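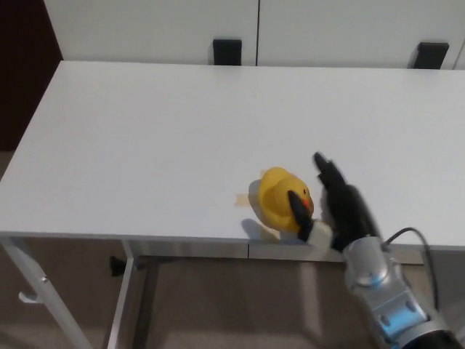 DUCK RACE — WE NEED YOUR DUCKS BACK

Quick one before the November issue goes off. The Sakumcombe duck race made enough for the hall gutters plus a bit over, so thank you all. Winners' names are up in the porch.

Now the boring bit. Some of you still have ducks at home. Plain yellow ones, orange beak, the usual. Check the bath, check the car boot, check the dog's bed. Bit-na Gil is taking them in at 5 Myung Lane, any evening after 6, or leave in the crate by the side gate. Please rinse off the river mud first!

Kyu-ri is sorting the start table for next year. Masking tape marks again, one spot per duck, so pleae don't peel them off. They took ages last time.

Also wanted — 2 long-handled nets and a dry shed to keep the sacks in. Belirero Cafe had them all summer and would quite like thier store room back.

Tickets for the spring race same price as before, 3 for a fiver. More next month.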